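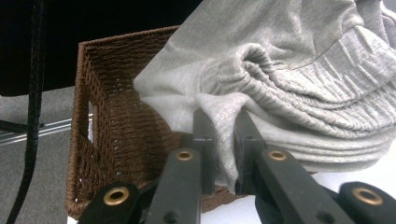
Slide 1. Gray cloth, brown basket, two fingers about to have an opinion.

Speaker notes, "Where does the sleeve end? Grasp planning for things with no shape"
Armelle Collet, Sunday, second slot after lunch

Leave slide 1 up while people find chairs. Don't talk over it. Wait for the door.

Opening. Ask who in the room has written a grasp planner. Hands. Ask who has run it on laundry. Fewer hands. Say hello to those people in particular.

Point at the ribbed band on the right of slide 1. Cuff or waistband? Let them argue for a few seconds. Our labelers argued for most of May. The model picked an answer in one forward pass and was very sure of itself, and that confidence is what the first half of this talk is about.

Slide 2. The stack, left to right. Perception is called Phetsri, planning is called Jorkach, and the thing that replays logs and tells you whose fault it was is called Statside. I didn't name any of them. Éabha Hegarty named two and won't say which two.

Keep this slide short. People will photograph it anyway.

Slide 3. What Phetsri puts out. It used to give one mask per garment and one grasp point per mask. Fine for a box. On a heap of jersey, the best point was nearly always the top of the tallest fold, so we got very good at picking up the middle of things. Pause here. If they laugh, move on. If they don't, move on faster.

Now it gives a set of candidate edges, each with a class (hem, cuff, fold, basket) and a score. The basket class was added late. Go back to slide 1 for a moment: where the cloth lies over the rim, the strongest straight edge in sight belongs to the basket. A planner that loves edges will happily pinch woven cord and try to fold it in half.

Slide 4. Numbers. 3375 demonstrations in the training set. 694 held out, all garments the model hadn't met. We had 4000 in total and threw out what failed the time sync check.

NOTE TO SELF: 3375 plus 694 is more than 4000. Éabha caught this in rehearsal. The held-out set was recorded separately and was never part of the 4000. Say so before the person in the second row does.

Slide 5. Jorkach. Plans in two stages: choose an edge, then choose an approach. The approach used to be straight down. Now it samples tilts and throws out any where a fingertip would run into the rim before it reached cloth. Show the cost function, apologize for the Greek letters, keep walking.

The interesting parameter is how long we allow it to think. At 2000 candidate approaches the plans look lovely and the cloth has had time to slide somewhere else. We cap it well below that and replan on the way in. Worse plan, fresher picture. I was against this and lost.

Slide 6. Statside replay. DO NOT run it live. The venue network is the venue network. The recording is in the folder marked Skallutov, with the rest of the Skallutov logs, and it has no sound, so narrate.

Things to say during the recording: the colored lines are candidate edges. Watch the scores swap when the flap shifts. Watch the planner change its mind twice. The log calls this "recovery." We have a meeting about that word.

Slide 7. What still breaks. Gray on gray. Two garments that the model reads as one large ambitious garment. Anything with a drawstring, which gets classed as a fold, then a hem, then a fold again until the timeout ends its suffering. Calibration drift between the fingers and the camera, which shows up as a perception bug every single time and gets assigned to me.

Slide 8. Thanks and the repo link. The link on the printed handout has a typo, so read it out loud, slowly.

If there's time for questions: yes, we tried depth. Yes, we tried a bigger model. For simulation, hand the microphone to Éabha.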